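Planning the purchase of hand-held grippers for a home workshop

Before you order, write down every item you must pay for. For one pair from Mulley I paid 1568 dollars, and I had forgotten the mat and the cables. Keep 600 dollars apart for such small things. 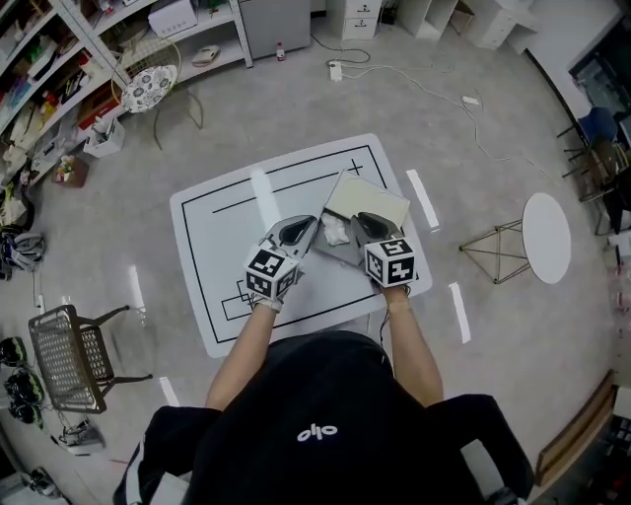 Two hand-held grippers, a tray and a white mat on the floor.

Measure your floor first. A table is nice, but it can wait until the second budget. Ask the seller for the price of spare fingers also. Baert asked me 40 dollars for each, Ekness did not answer.

Buy one pair, use it for a month, then decide about the second.

Ilango Warrier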